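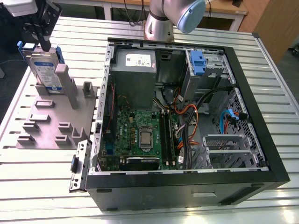

What Is Inside a Computer?

Print this page | E-mail to a friend

Maybe you use a computer every day for homework or games, but have you ever seen one with the side panel taken off? A desktop computer is a box full of parts, and each part has its own job.

The biggest part is a flat green board. It is called the motherboard. All the other parts connect to it, so you can think of it as the streets of a town. Messages travel along very thin metal lines from one part to the next. Not every motherboard is green. Some are blue or black, and the color does not change how they work.

In the middle region of the board there is a small metal square. Under this metal is the processor. The processor follows instructions, one after another, extremely fast. When it works it becomes hot, so normally a cooler sits on top of it. A computer should never be switched on without the cooler!

Next to the processor you find long, narrow slots. These are for the memory. Memory holds the things the computer is using right now, for example the drawing you are making. When the power goes off, the memory forgets everything.

For this reason we need also the hard drive. It keeps your pictures, songs and stories even when the computer is sleeping in its box for many months. Inside many hard drives there is a shiny disk that spins. You must not open it, because one piece of dust can damage it.

The graphics card prepares what you see on the screen. The power supply is the heavy metal block in the corner. It takes electricity from the wall and changes it to a kind the other parts can use. Colored wires bring this electricity to where it is needed – often yellow wires carry 12 volts and black ones are the return path.

Do you want to look inside a computer? Ask an adult first. The plug must be out of the wall, and the power supply itself always stays closed.

Words to remember
Motherboard: the board that connects the parts
Processor: the part that follows instructions
Hard drive: the part that keeps your files

Written by Idalina Azevedo

Print this page | E-mail to a friend

Comments (3)

Kanako Arai
My class read this on Monday. They want to know why it is called a mother board and if there is a father board.

Shayne Lockyer
my dad let me look in our old one and it was SO dusty

Kamrul Selvanayagam
Good page. Could you write one about keyboards too? My daughter is asking how the keys work.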